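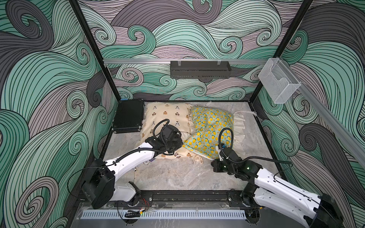

*El kit de dos brazos en plena faena con las fundas de almohada.*

# Galería: mis semanas con el Kavero de dos brazos

2018-07-30

Llevaba desde febrero queriendo enseñaros este kit y por fin me pongo. El Kavero es una celda pequeña con dos brazos, sus pinzas y el software de Kallo, y te llega a casa en 14 bultos (sí, los subí yo, por la escalera, con la espalda que tengo). La versión que he probado cuesta 3353 euros con los dos brazos; si solo quieres uno, la tienda te lo deja bastante más barato, aunque para trabajar con tela yo ni me lo plantearía.

Y de tela va casi todo lo que le he pedido. Coger un cubo lo hace cualquiera, pero una funda arrugada cambia de forma en cuanto la rozas, y ahí es donde se ve si una pinza vale lo que cuesta. He usado una almohada crema con ositos y pandas y una tela de limones que me encanta, ¡lo más alegre que había en el armario! El papel de olas de las paredes también es cosa mía, que conste, el kit viene soso a más no poder.

El montaje me llevó cinco tardes. El carril delantero se atornilla sin drama, la canaleta blanca para los cables se agradece muchísimo y los perfiles de aluminio admiten casi cualquier cosa que les quieras colgar. Lo peor, el manual: está traducido a saltos y en el capítulo de la calibración tuve que tirar del foro de Stiser, donde hay un hilo larguísimo con los pasos bien explicados. 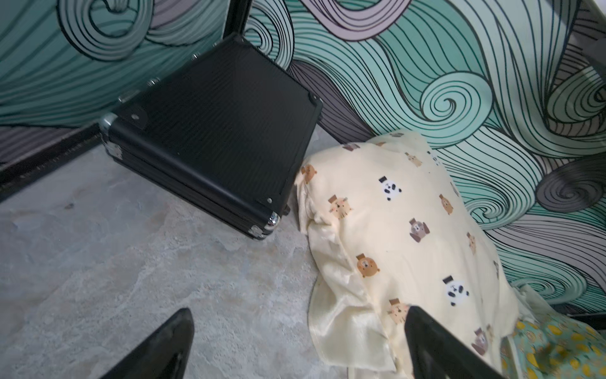 Las cámaras de muñeca se venden aparte, en el paquete que Kavero hace con Rønning, y os digo desde ya que las metáis en el pedido. Con la cámara fija sola vas bien para situar los brazos, pero cuando la pinza se acerca al tejido quieres ver los pliegues de cerca. La pega es el cable: en la muñeca ya hay un tubo corrugado bastante aparatoso y añadir otro por ahí pide paciencia y bridas. Yo lo rehíce dos veces hasta que dejó de engancharse.

Los dedos negros que trae de serie me han gustado más de lo que esperaba. Son sencillos, se cambian con una llave y aprietan con bastante delicadeza si bajas la fuerza en el menú (de fábrica viene altísima, ojo con eso). Para objetos rígidos probaría los anchos, que todavía no tengo.

En cuanto al programa, Kallo guarda cada sesión entera, con vídeo y posiciones, y ya voy por 1126 grabaciones. Buscar entre ellas es un suplicio, porque solo ordena por fecha y no deja poner etiquetas. Se lo he escrito ya a soporte y me contestaron muy amables que lo tienen apuntado. A ver.
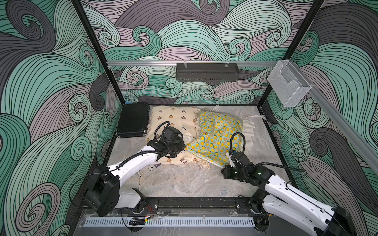

Otra cosa que me preguntáis mucho es el ruido. Se oye, claro, son dos brazos moviéndose, pero puedo tener la radio puesta al lado sin subirla. Me molesta más el ventilador de la fuente, que tiene un silbidito agudo, y estoy mirando de cambiarlo.

¿Lo recomendaría? Si os gusta cacharrear, sí, y mucho. Si buscáis algo que doble la colada mientras veis una serie, todavía no. Lo próximo que quiero probar son toallas pequeñas, y en cuanto tenga fotos decentes las subo a esta misma página.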